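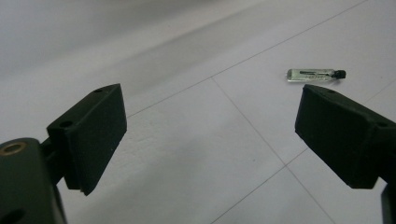 Kelex Support replied:

Good morning, and thank you for writing to us at such length, it helps more than you might think. Before we send replacement trays, could you tell us which liner you have in them now, and whether the vials end up on the floor when the tray is being carried or while it is sitting still on the bench? Also, please don't put any vial that has been on the floor back into use until you have checked it for chips at the rim and the base.

Customer replied:

Thank you for getting back to me so quickly! I'll try to answer in order, though I do tend to wander, so please bear with me.

The trays are the 80-place Kelex ones, and we have six of them. The liners are the thin gray foam kind that came in the box. We bought a carton of 200 small glass sample vials from Vandell in July, and as far as I can tell the trouble began when we started using those. They're a hair narrower than the Mittal vials we had before, and they sit in the holes with a little wiggle to them. It's always while carrying. The bench is fine – I left a full tray there overnight and every vial was where I'd put it in the morning.

You also asked in your first email about the floor (sorry, I skipped right over that). It's plain tile, light gray, close to white, with grout lines. Very easy to mop and very hard to find clear glass on. A vial that lands on it will sometimes roll along until it meets a grout line and sometimes sail right over and keep going under the sink cabinet. I've gotten into the habit of crouching down and looking across the tiles from low down, and I do find them faster that way than standing over them.

We go through 3,000 samples a year in the Kumlow water program, so even a stray vial now and then adds up to a lot of crouching.

Kelex Support replied:

That is a wonderfully clear answer, thank you. It sounds like a fit problem in the liner, and the trays themselves are probably all right. The thin foam was cut for a wider vial. We have a thicker liner with a slit opening that closes around the glass, and it drops into the tray you already own. We'll send enough for all of your trays.

In the meantime, a folded paper towel laid flat over the vials, with the tray lid on top, should keep them from hopping out on the walk across the room. Please carry one tray at a time.

Customer replied:

The liners arrived yesterday. I fitted two trays and walked a full one from the bench to the cold room and back, on purpose a bit clumsily, and everything stayed put. The slits are stiff – I had to press each vial down with my thumb, and one of my coworkers grumbled – but I imagine they'll soften up.

One small question before you close this. Can the new liners go through the dishwasher, or should I wash them by hand like the old ones?

Kelex Support replied:

By hand, please, in lukewarm water, and let them dry flat. I'm so glad the first two are holding. I'll leave the ticket open until you've fitted the other four.

Status: waiting on customer
Last updated: September 25, 2023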